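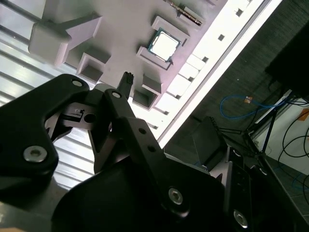 I bought the Purnik nasal rinse kit in October, after my third week of waking up with a nose that felt packed with wet cement. My allergist had been suggesting rinsing for ages and I kept nodding and not doing it. Dust mites are my thing, plus mold when the leaves come down, so fall is worse for me than spring ever is.

The kit is a soft squeeze bottle, two caps (one wide, one narrow, for kids I guess), a little cleaning brush and 60 packets of the salt mix. You fill the bottle with distilled water or water you've boiled and let cool, shake in a packet, lean over the sink and squeeze. Please don't use it straight from the tap! The leaflet says so in bold and my allergist said it twice.

First try was awful, I won't lie. I had my head tipped too far back and half of it went down my throat. Second try I leaned forward, kept my mouth open and breathed through it, and it was fine — weird, but fine. By the end of the first week I was doing it at 6 in the morning with my eyes half shut.

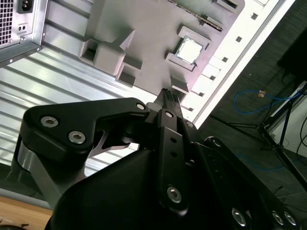 The part I really like is the bottle. I used to own a Garia pot, the kind you pour, and you had to hold your head at such an angle that my neck complained more than my nose did. With the squeeze bottle you decide how hard it goes. It's also see-through, so you can tell if the salt has dissolved, and the opening is wide enough to get the brush right down to the bottom. I let it air dry upside down on a towel, cap off.

What I like less: the packets. They tear badly when your fingers are damp and I've lost a good few to the bathroom floor. The narrow cap also doesn't click the way the wide one does, so it dripped down my sleeve until I gave up on it. And the leaflet is printed so small that I ended up reading it with my phone flashlight.

Did it help? For me, yes, mostly with the stuffiness and that thick feeling behind the cheeks. I sleep with my mouth closed now, which my husband has noticed. It did nothing for my itchy eyes and I still take my antihistamine and use my spray (rinse first, spray after, if you do both). My brother-in-law Benoît Lebrun borrowed my spare cap and a handful of packets for his ragweed and says he can't stand the feeling, so there you go, it's not for everybody. If you get ear infections or you've had sinus surgery, ask your doctor before you start.

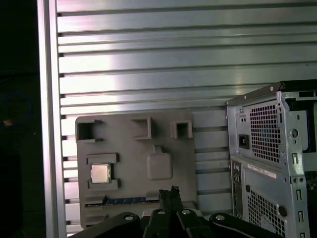
Gray board with three square holders, propped against a grooved panel

On refills, the shop I use sells a box of 172 packets and that works out a lot cheaper than buying the kit again. I tried the Bouvier ones once when Purnik was out of stock and they stung a bit, maybe a different mix, so I went back. One packet a day is plenty for me, two when somebody has been vacuuming.

I'd give it four stars out of five. The missing one is for the narrow cap and those packets. If they sold the salt in a tub with a scoop I'd be a customer for life, and I've written to tell them so. No answer yet.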